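Pluturano to Open Tea Room and Tasting Counter in Downtown Ronddale

Lease signed for former shoe store on Dunleavy Street; opening planned for July

RONDDALE, 16 February 2022 - Pluturano, the loose-leaf tea company that has sold by mail and at regional markets since its founding, will open its first permanent location this summer. The company has signed a lease for the ground floor of 172 Dunleavy Street, a two-story brick building that housed a family shoe store until the owners retired.

The new shop will combine a retail counter, a small tea room and a packing area for mail orders. Work on the interior has started, and the company expects to open to the public in July.

"We have been packing orders out of a rented unit with no windows," said Daranee Boonyarit, founder and owner of Pluturano. "People would write and ask where they could come and try something before buying a full bag. We had to tell them to wait for the next market. Now they can walk in off the street."

What the shop will offer

The retail counter will stock the full Pluturano range, including black, green, white and oolong teas, along with herbal blends mixed by the company. All teas will be sold by weight. Customers can bring their own tins or buy paper bags at the counter, and there will be no minimum purchase.

The tea room will take up the front half of the space, facing the street. Tea will be served by the cup or by the pot. The food menu will be short: toast, rice cakes, a soup that changes during the week, and two or three baked items from Fetuneo, a bakery located in the same part of downtown. There will be no full kitchen on site.

A tasting counter along the side wall will seat six people. Any tea sold in the shop can be sampled there for a small charge, which will be taken off the price if the customer buys the tea the same day. Staff will brew each sample to order and write the water temperature and steeping time on a card for the customer to take home.

"Most of the complaints we get about green tea come down to boiling water," Boonyarit said. "Someone buys a good tea, pours water on it straight off the stove, and it tastes bitter. If they have it once the way it should be made, they can go home and do it themselves."

Coffee will also be available, but only as a single filter brew. The company said it does not plan to install an espresso machine.

Changes to mail orders

Mail orders will continue and will be handled from the rear of the Dunleavy Street building. Pluturano currently ships 1,000 orders in a typical month, with the heaviest demand between late fall and the end of the year. The company will stop shipping for six working days while stock and equipment are moved. Customers with a repeat order will be contacted by email before the move and can choose to have their tea sent early or held until shipping starts again.

Prices for mail orders will not change as a result of the move. Once the shop is open, customers who live in or near Ronddale will be able to place an order online and pick it up at the counter without paying for shipping. Pickup orders will be held for two weeks.

Gift cards bought through the website will be accepted in the shop. Printed vouchers from past market events will also be honored, including those with no expiration date printed on them.

The building

The shoe store closed after many years in business, and the ground floor has been vacant since then. The upper floor is used as offices and is not part of the Pluturano lease.

The company plans to keep the original storefront, including the recessed entrance and the display windows on either side of it. Inside, the dropped ceiling has been taken down and the old carpet removed. The floorboards underneath are in fair condition and will be sanded and sealed. A section near the back wall, where a water pipe had leaked, will be replaced.

New plumbing is needed for the tasting counter and the dish room. An accessible restroom will be added next to the packing area, and a ramp will be built at the entrance, where there is now a single step. The built-in shelves that once held shoe boxes run along one full wall and will be cleaned, repainted and used to store tea canisters.

"The shelves were the first thing I noticed," Boonyarit said. "They are the right depth for our canisters. I measured one on the first visit and signed the lease not long after that."

Permits for the plumbing and restroom work have been approved. An application for sidewalk seating has been submitted and is still under review. The shop will open with indoor seating only if that approval has not come through by July.

Jobs and hours

Pluturano expects to hire for both the tea room and the packing area. Positions will include full-time and part-time work, and no experience with tea is required. New staff will be paid for a training period before the shop opens, covering brewing, food handling and the company's ordering system. Current packing staff have been offered the chance to move to the new location or to divide their time between packing and the tea room.

Applications will open in the spring on the company's website. Paper forms will be available from the building once the front door is back in use.

The shop will open in the morning and close in the early evening. Exact hours will be announced closer to the opening. The tea room will stop serving food an hour before closing, but tea and retail sales will continue until the doors close.

Classes and group visits

After the first few weeks, the tasting counter will be used for evening classes outside regular hours. The first classes will cover basic brewing, followed by sessions on oolong and on blending herbal teas at home. Each class will be limited to the seats at the counter. Fees will cover the tea used, and participants will take home a small bag of one tea from the session.

Schools, clubs and senior groups will be able to book the tea room for a group visit by calling ahead. Groups can choose a set menu of tea and baked goods, and visits can be arranged before opening time for anyone who prefers a quiet room.

Market schedule

Pluturano will continue to attend regional markets through the spring. The stall will not operate during the opening month while staff are needed at the shop. A reduced schedule will resume after that, and dates will be posted on the website as they are confirmed.

About Pluturano

Pluturano is an independent tea company based in Ronddale. It was started by Daranee Boonyarit, who began by selling a small selection of teas at a weekend market. The company buys loose-leaf tea in small lots and blends and packs its products by hand. It sells to individual customers through its website and supplies a number of cafes and inns in the region.

Media contact

Daranee Boonyarit, Pluturano, 172 Dunleavy Street, Ronddale. Interviews and visits to the building during construction can be arranged on request. Visitors to the site must wear closed shoes and should use the rear entrance.
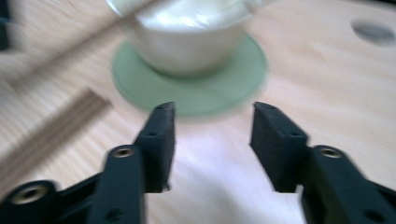

A white cup on a pale green coaster. Tea will be served by the cup or by the pot at Pluturano's Dunleavy Street shop.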